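Pimisier brings its small-things organizing line to Istia stores

Oct 11, 2026 – Pimisier is delighted to announce that its new tabletop organizing line, Ilter, is coming to all 15 Istia home stores this December, just when desks and counters everywhere start to fill up with cards, pens and ribbon. We have been looking forward to sharing this one for a good long while!
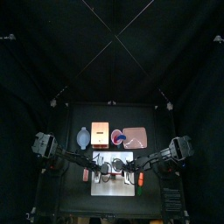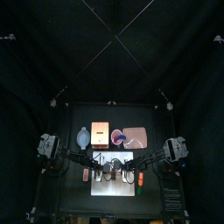
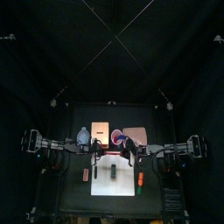 What's in the line

Ilter has 9 pieces, among them cups, boxes and shallow trays, in soft colors that sit happily side by side – or on their own, if one tray is all you need. Every piece can be bought separately, and gift sets will be at the front of each store through the holidays.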